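Stindach Photographic Society
Minutes of the Equipment and Print Meeting, March 31, 2023

1. Minutes of the previous meeting
Approved with one correction: the loan period for light stands is 2 weeks.

2. Printer
The wide-format printer, bought in 2012, shows banding in the gray ramps after two head cleanings. Gunn quoted 2192 dollars for a replacement head and labor. The quote was not accepted. A second quote will be requested from Hulton before the April meeting.

3. Paper
The remaining matte stock stands at 297 sheets. Members asked for a baryta paper as well — agreed, one box on trial. New ICC profiles will be made for both papers on the current ink set. Old profiles will be deleted from the print computer.

4. Monitor calibration
Both editing stations were measured. The left station was too bright for print matching and has been reset. Target white point remains D65. Recalibration is due monthly.

5. Grerkness exhibition
Files are to be submitted as 16-bit TIFF, Adobe RGB, without output sharpening. Late files will not be printed.

Color and surface texture: greens

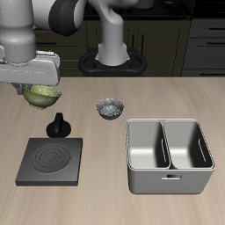
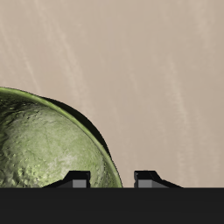 6. Next meeting
April, same room. Agenda items to be sent one week ahead — printer quotes will be taken first.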